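Visite de la filature Varnside, journée portes ouvertes

Publié le 2023-03-01

La filature Varnside n'ouvre ses ateliers qu'une fois par an. Il faut s'inscrire par téléphone, le groupe part à neuf heures précises et les retardataires restent à la grille. J'avais essayé en août, quand l'usine est fermée, et on m'avait gentiment renvoyé à la fin de l'hiver. Cette fois j'avais ma place, un badge en carton et une paire de bouchons d'oreilles.

Le site occupe trois bâtiments le long du canal. Le premier, en brique, date des débuts et ne sert plus qu'au stockage. La visite commence là, dans les balles de laine brute empilées jusqu'aux poutres. L'odeur de suint prend à la gorge pendant les premières minutes, puis on n'y pense plus. Le guide a ouvert une balle au couteau et nous a fait passer des mèches de main en main. Les doigts restent gras un bon moment.

Le lavage se fait dans le deuxième bâtiment. La laine avance dans une suite de bacs, poussée par des râteaux, puis passe entre des rouleaux qui l'essorent. L'eau du premier bac est brune, celle du dernier presque claire. La graisse est récupérée à la centrifugeuse et vendue à part. On ne s'approche pas des cuves, une ligne jaune au sol marque la limite et le guide y tient beaucoup.

Vient ensuite la carderie, qui est pour moi la meilleure partie. Les cardes sont des machines Asamoah, peintes en vert, avec des tambours hérissés de pointes fines qui démêlent les fibres et en font un voile. Le voile sort presque transparent, puis il est ramassé en ruban et tombe en spirale dans un pot. Le bruit oblige à remettre les bouchons. Les explications étaient donc données avant d'entrer, et les questions posées à la sortie, ce qui fait qu'on en oublie la moitié.

La filature proprement dite compte 200 broches par métier. Un conducteur surveille plusieurs métiers et rattache les fils cassés à la main, d'un geste du pouce que personne dans le groupe n'a réussi à suivre. Le fil part ensuite au tricotage, ou bien en écheveaux vers la teinture.

La teinturerie travaille par bains de 100 kilos. La gamme de l'année s'appelle Kaneo et tourne autour des bleus et des verts, du gris canard jusqu'au sarcelle foncé. Le guide a insisté sur un point : la couleur se juge à la lumière du jour, sur l'étoffe finie, et chaque bain est comparé au témoin avant de partir. Les écarts vont au magasin d'usine.
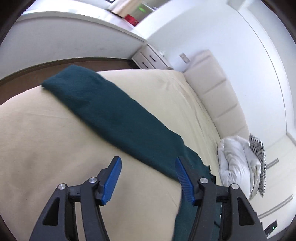
Stikine, inscrit dans le même groupe, a objecté que comparer au témoin ne suffisait pas : il avait acheté deux plaids de la même référence à un an d'intervalle et, posés côte à côte, ils n'avaient pas le même vert. Le guide a reconnu que cela arrivait d'un lot de laine à l'autre, et conseillé d'acheter les pièces assorties le même jour, en vérifiant le numéro de bain sur l'étiquette.

Après la teinture, les étoffes sont foulées, séchées sur rames puis grattées, pour celles qui doivent l'être. Le grattage relève les fibres en surface et donne du gonflant. Un passage de trop et la pièce s'affaiblit. Les réglages sont notés à la craie sur une ardoise à côté de la machine, et on nous a demandé de ne pas les photographier.

La visite se termine au contrôle. Chaque pièce passe à plat sur une table éclairée, les défauts sont marqués d'un fil blanc et réparés à l'aiguille quand c'est possible. Deux personnes y travaillaient ce matin-là, sans lever les yeux. C'est l'étape la plus lente de toute l'usine.
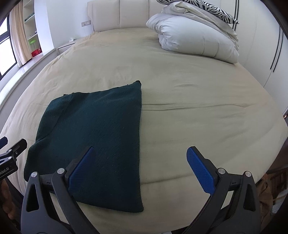
Le magasin d'usine est à droite en sortant, dans l'ancienne loge. Les plaids de second choix étaient à 69 euros, les grands modèles de premier choix à 149, les chutes au poids dans des caisses près de la caisse. Il y avait la queue dès midi et les tons clairs sont partis en premier. Pour qui hésite sur la couleur, un vert sarcelle foncé ressort nettement sur un drap beige, même plié et posé sur une moitié du lit. Sur une literie sombre, je prendrais plutôt un des gris de la gamme. Le paiement par carte fonctionnait, malgré ce qu'annonçait l'affichette.

Côté pratique : le parking est petit et vite plein, mieux vaut se garer près de l'écluse et finir à pied. Il fait chaud à la teinturerie et froid dans le stockage - prévoir une veste qui s'enlève facilement. Les chaussures fermées sont obligatoires, un visiteur en sabots a dû attendre dehors. La visite dure deux heures et demie, debout, avec des escaliers métalliques entre la carderie et la filature. Les inscriptions pour l'an prochain se prennent à l'accueil du magasin, sur un cahier.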